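The gray metal bin, and what I keep in it

I have wanted to write this post since January, when we moved from the apartment in Lasar to the house here in Nulwood. My English is slower than my hands, so it took me some weeks.

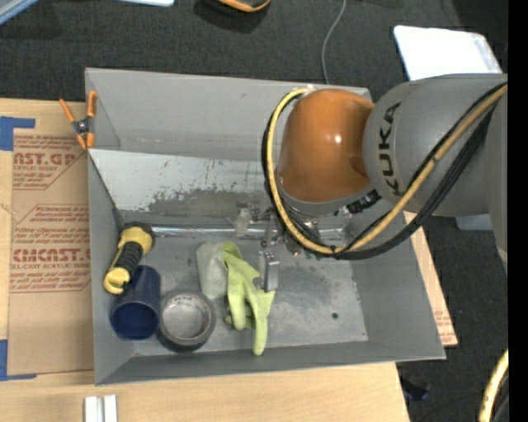

When you move to another country you learn that every house has a place for things which have no place. In my mother's house it was a drawer, and the drawer did not close. In Lasar it was a shopping bag behind the door. I told myself that in Nulwood I would do it properly, with one big metal bin, and everything homeless would go in it until I decide.

The bin I bought second-hand from Skevness, the shop which sells old things from factories and offices. It was already scratched inside and I like that, because I am not afraid to throw something in it. They wanted 233 for two bins together. I took only one, and I still think about the other one at night.

My rule is simple. During the week I walk through the rooms, and what is lying in the wrong place goes into the bin. In the evening, when the dishes are finished, I sit down and take the things out one by one. For each thing I must say its place aloud. If I cannot say a place, the thing has a problem, or I have a problem.

The flashlight was my first difficult case. A flashlight is not a thing you use, it is a thing you need. In the first weeks I kept it in the kitchen, then in the bedroom, then in the pocket of a winter coat, and when the power went out at five in the morning I was going from room to room with my hand on the wall. Now it has a hook next to the fuse box and everybody in the house must know this hook. When it comes to the bin again, I know that somebody borrowed it and did not bring it back. (Usually this somebody is me.)

Plastic cups are a different story. We have good glasses, and still the plastic cups are everywhere – in the bathroom, in the garden, beside the bed. I tried to keep them all on one shelf and I failed. What works better is to keep fewer of them. I gave most of ours to the kindergarten, for water and paint brushes, and now a cup in the bin is a small event.

About gloves I have less to teach. I use bright ones for the garden so that I can find them in the grass, and even so they get separated. My advice is a clothespin. You clip the two gloves together when you take them off, before you wash your hands, before you drink your tea. If you say "I will do it later," you will own one glove.

I also tried to write a list of everything we own. There is a small program for this, Kırmızıgül, where you type each thing and its room. I stopped at 611. According to the program I still had the whole garage in front of me, and I understood that I was making a museum and not a home. My neighbor finished her list and she has 1074 things, and she still cannot find her scissors. So I closed the program and went back to the bin.

One more thing which I learned the hard way: the bin must stand somewhere you pass every day, but not where you eat. On the dining table it became part of the furniture after three days and we were putting our bread next to it. In the garage I forgot it until spring. A low table near the back door is good. You see it, it disturbs you a little, and so you empty it.

I know some people do this with pretty baskets, and they look very nice in a living room. I had a basket too. Small things fell through the bottom, and when something with soil on it went inside, the soil stayed there until we moved. Metal you wipe with a cloth and it is finished.

Next month I want to write about the cables, because the cables have their own box and it is not a happy box. If you have a good system for them, please leave it in the comments, and please write it in simple words.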